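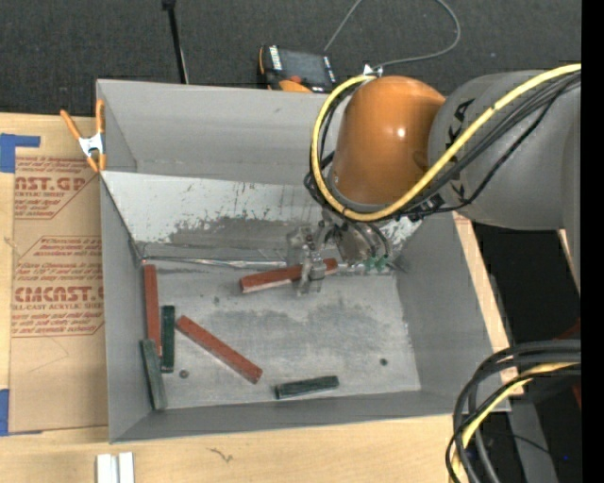
4.2 Asking prices and distance from the water

Figure 3. Six blocks, three reddish-brown and three dark green, in an open grey metal bin.

The Karkstead sample holds 3,566 listings, of which 489 were described by the agent as waterfront. We checked each of these against the parcel map. A home was kept in the waterfront group only if its plot touched the shoreline or was divided from it by a public footpath. Homes within 200 metres of the water but without frontage form the near-water group.

Asking prices in the two groups overlap more than we expected. Most of the gap closes once floor area and year of building are taken into account, and what remains is largest on the Hinojosa side of the harbour, where private moorings are common. On the Wutamon side the shore is marsh – often with no usable access at low tide – and frontage adds little.

Listings that came through Skenora did not always give the plot size. These were left out of model 2 but kept in the simple comparison of medians. Flats are treated separately in section 4.3, as few of them carry any shore rights of their own.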